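Lista de verificação – muros de contenção e drenagem de encosta
Local: acesso de serviço Gellard, troço 2
Inspetor: Rostislav Ondrejka
Data: dom. 7 de fevereiro

1. Caleira de crista – Conforme. Sem obstrução por folhas ou sedimento.

2. Barbacãs – Não conforme. Três tubos colmatados na base do muro. Desobstruir com água a baixa pressão e repetir a verificação após a próxima chuva.

3. Juntas de dilatação – Conforme com reserva. Mástique Truline ressequido na junta do km 372. Substituição prevista para maio.

4. Guarda-corpos – Conforme. Altura medida: 1,000 m. Aperto dos chumbadores confirmado com chave dinamométrica.

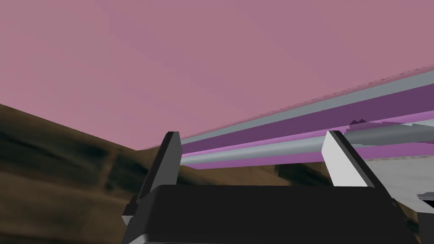

5. Talude superior – Conforme com reserva. Os marcos topográficos devem ser lidos de novo no prazo de 24 dias. Até lá, mantém-se a interdição de depósito de materiais na crista.

6. Inclinómetro Tuominen – Não verificado. Tampa bloqueada, chave em falta no armário do estaleiro. Pedir duplicado à Clikodeo.

7. Sinalização – Conforme. Placa de limite de carga legível nos dois sentidos.

Comentários: o item 2 já constava da inspeção anterior e não foi encerrado. Enquanto estiver aberto, o troço não passa à periodicidade anual. O item 6 não impede a circulação de ligeiros – pesados só com autorização escrita.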